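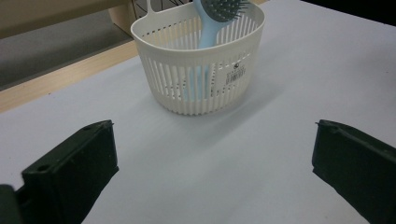 Unit 2: Personal Items in Shared Accommodation
Handout for learners on the Household Support course, Dekenside Adult Learning Centre
Module lead: Viorica Papadopoulos

Purpose of the session

This unit deals with the small personal items that residents keep in shared bathrooms and bedrooms: brushes, combs, flannels, toothbrush mugs and similar articles. Learners will already have covered linen and bedding in Unit 1. The practical takes place on Wednesday in the Mujić Room and learners should bring an apron and a pen.

By the end of the unit learners are expected to be able to sort personal items by owner and by use, choose a suitable container for each group, clean a hairbrush and its container to the standard set out below, and complete the weekly record sheet without assistance.

1. Choosing a container

Open-sided baskets are preferred for items that may be put away damp. Slats or holes in the wall let air reach the contents, and a member of staff can see what is inside without emptying it. Solid boxes with lids should be kept for dry goods such as cotton wool, plasters and spare soap.

Plastic is recommended for bathrooms. Wicker and fabric containers hold moisture and are difficult to wipe down; they may be used in bedrooms if the resident wishes. The container should be tall enough to hold a brush upright but should leave its head clear of the rim. A container that is too shallow will tip when a heavy brush leans against one side.

Price labels and barcodes should be removed from new containers before they are issued to a resident. Any adhesive left behind can be lifted with warm soapy water and a soft cloth. Scourers must not be used, as they scratch the surface.

2. Storing brushes and combs

A hairbrush is placed in the container handle down. The bristles then stay clear of the base, where dust and loose hair collect. Cushioned brushes should be dried with the bristles facing downwards on a towel before they are returned to the basket, as water can remain under the pad.

Each resident has a separate container. Brushes belonging to different people must never be stored together, including where the residents are members of one family. Names are written on a tie-on tag.

3. Cleaning procedure

Remove loose hair with the tail of a comb, working from the edge of the pad towards the middle.
Wash the bristles in warm water with a little mild shampoo. Do not soak a cushioned brush.
Rinse briefly, shake, and lay on a clean towel.
Empty the basket and brush out the slots with a dry nail brush.
Wash the basket, rinse and stand it upside down to drain.
Return items only when both are fully dry.

Allow 12 minutes for one resident's items, excluding drying time.

4. Respect for belongings

Permission must be asked before any personal item is moved. Broken or worn articles are to be reported to the resident and may not be thrown away without agreement. Where a resident prefers a particular arrangement, it is noted on the record sheet and followed by all staff.

Preparation for the practical

Learners will work in pairs. Marin Kovačević will demonstrate the cleaning procedure and Lumturie Vidmar will check record sheets at the end of the session. Learners who cannot attend should inform Jasmina Petkov at the course office, who will arrange a place with the April group.

Reading: course folder, sections 2.1 to 2.4.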